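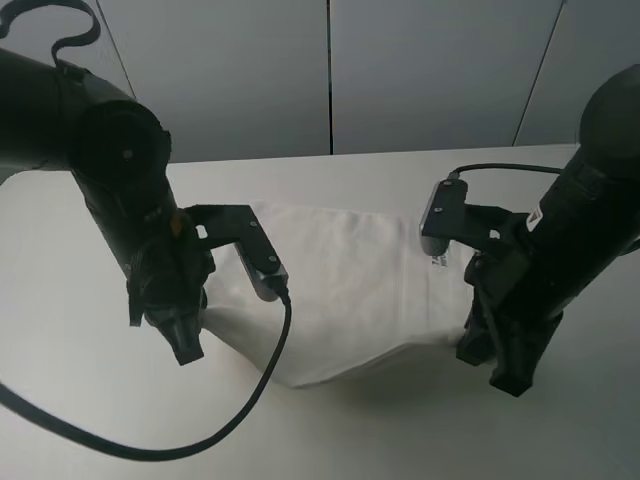
Hi, I'm Chutima Sitthichai, and I run the phone testing side of things at Nelholm. If you carry an Android phone, grumble about it now and then, and can write a clear sentence about what went wrong, I'd love to have you in our next beta group.

We make Zavau, a launcher and lock screen app that some of you may already have on your phones. The next big version is nearly done and it changes a lot. The app drawer is new, the widgets are new, the settings menu has been torn up and put back together (twice, but let's not go there), and there's a battery saving mode I'm really excited about. Before it goes to everybody in the Play Store, I want it on real phones belonging to real people who have 400 photos of their dog and six alarms set for the morning.

I have room for 60 testers. The beta starts in July and I'm picking people as the forms come in, so please don't sit on this if you're interested!

What you need

A phone running Android 12 or newer that you use every day. A spare phone in a drawer is fine as a second device, but I want your main one in the mix, since that's where the weird stuff shows up. You'll need 2 GB of free storage and a Wi-Fi connection for the bigger builds. Tablets and foldables are very welcome. I'm short on foldables, to be frank, and if you have one you'll probably hear from me fast.

You have to be 18 or older. You don't need to be a developer and you don't need to know what a log file is. The app has a Report button that grabs the technical bits for you. What it can't grab is what you were trying to do when it all fell over, and that's the part I need you to type in.

If your phone is managed by your employer, please check with them first. Last time around several people got halfway through setup and then found their work profile blocked the install. Rooted phones and custom ROMs are okay, just tell me on the form so I can put you in the right group.

What you'd be doing

Once you're in, you get an invite by email, you join through the Play Store, and Zavau updates like any other app. Expect a new build every week or so. With each build I send a short note saying what changed and what I'd like you to poke at. One week it might be "move all your icons around and then restart," another week it might be notifications, or big text sizes, or switching between light and dark themes forty times until something looks ugly.

Please fill in the little survey after each build. It takes five minutes, less if you had no trouble. Apart from that, just use your phone. Text your sister, get lost with maps open, fall asleep watching videos. If the home screen goes blank or the clock shows the wrong time zone, hit Report and tell me.

A warning, because I'd want one: this is beta software. Your home screen layout may reset. Battery life might be worse some weeks before it gets better. We haven't had anyone lose photos or messages, and the app doesn't touch those, but back up your phone before you join. I nag everyone about this and I'm going to nag you too. 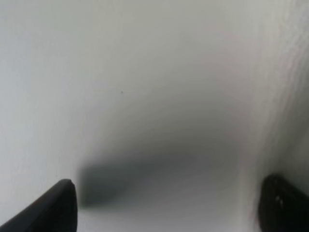 Can I go back to my old launcher if I don't like the beta?
You can switch back at any time from your phone's default apps menu, and your old launcher will still be there as long as you haven't uninstalled it. To leave the beta completely, use the Leave button on the Play Store page, uninstall Zavau, and then install the regular version.

What you get

Everyone who stays to the end and sends in their surveys gets a lifetime license for Zavau Plus, plus a $60 gift card. Your name goes in the app credits if you want it there (a nickname is fine, as long as my boss won't blush). There's a tester chat on Hrynyshyn, the message board we use, and I'm on there most evenings after 7. Our developers drop in too, and they do read the complaints. The swipe-down search everybody keeps thanking us for came from a tester who was fed up with reaching for the top of her screen.

About your data

The beta build collects crash reports, battery numbers, your phone model and your Android version. It doesn't read your messages, contacts or photos. Reports are stored for the length of the beta and then deleted. If you'd like something removed sooner, email me and I'll take care of it. Screenshots are only sent if you attach them yourself, so take a quick look for anything private before you do.

How to apply

Fill in the form on the Fokeck sign-up page. It asks for your phone model, your Android version, your carrier, and a few lines on something that bugs you about your current home screen. Please don't skip that last one! I read every answer, and it counts for more with me than how new your phone is. Keep it under 1000 characters.

I'll email you either way. If you don't get in this time, I'll keep you on the list for the fall round unless you ask me not to.

Questions go to me through the contact link on the same page. Put "Zavau beta" in the subject line so it doesn't get buried.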